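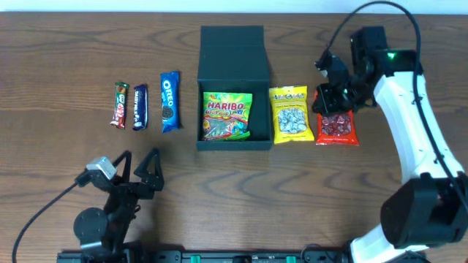

Packaging & Print | Threads

Thread on end seals in horizontal flow wrap. I spent most of March on a leak problem at Plostell and want the notes somewhere I can find them.

Basics first. A flow wrapper pulls flat film off a reel, folds it into a tube around the product, closes the long seam underneath (the fin seal), then crimps and cuts across the tube between products. One cut makes the tail of one pack and the head of the next.

The fin seal gets a long contact time. The end seal gets very little. At 150 packs a minute on a rotary head, the jaws are closed on the film for a small fraction of each cycle. Most leakers I see are at the ends. 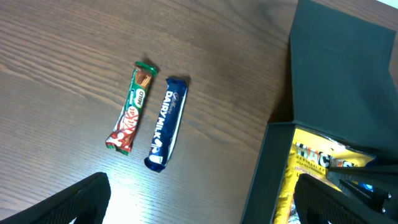
Artwork registration gets blamed for bad seals more than it deserves. Registration only tells you where the cut falls relative to the print. If it drifts you lose the back edge of a logo, and the pack can still be tight. Designers give themselves room by running a plain color out through the crimp. On a KitKat Milo bar the top crimp is bright green and the bottom one is red and green, so a small shift at the top has nothing much to spoil. Text close to the cut is where you see drift first.

Heat seal or cold seal: chocolate is often run on cold seal. The film has a pressure-sensitive coating printed in a pattern on the inside, and it sticks to itself under pressure with no heat. Faster, and you are not holding hot jaws next to something that melts in your hand.

The catch with cold seal is that the coating is only where the printer put it. If the pattern is out of register with the art, the eye mark will look perfect and the jaws will be closing on bare film. Check the back of the web, every reel.

Our case was heat seal, an oat bar for Dantas. 39 leakers in a sample of 1000, vacuum tank test, water with a little dye. All at the trailing end. Head ends fine.

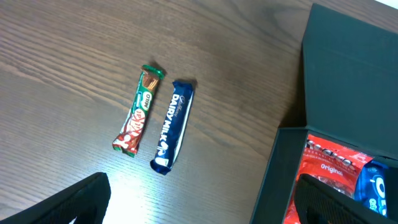

Green crimp at the top, red section below.

First guess was jaw temperature. Maiara Pimentel put a contact probe on both jaws and they were level across the width. We raised the setpoint anyway and got brittle seals and the same leak rate. Put it back.

Second guess was crumbs. Reasonable with oats. We blew down the infeed and ran again, same result. Crumb leaks also tend to scatter, and these were all in one place, near the fin.

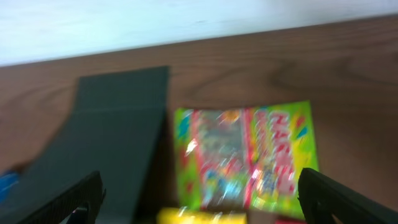 Where the fin folds over into the end seal you have extra layers of film, with a step on each side. The jaw teeth have to push sealant into that step. If the fin is too wide or folds the wrong way the step gets a channel, and the channel leaks.

Our fin was 7 mm wider than the drawing. The forming box had been swapped for a different bar and put back from memory. Reset it, retested, no leakers in the next sample.

Things I now write down at every changeover – fin width, fold direction, jaw gap cold, jaw gap at temperature. The last two are different numbers and people record only the first.

On serrations: vertical and horizontal crimp patterns behave differently at the fin step. Ikum supplied both sets for us to try. I have peel results for the vertical set only. The horizontal set goes on after the Nevmont job.

If you run a dye test, dry the pack before you open it. Otherwise you will find dye inside and not know when it got there.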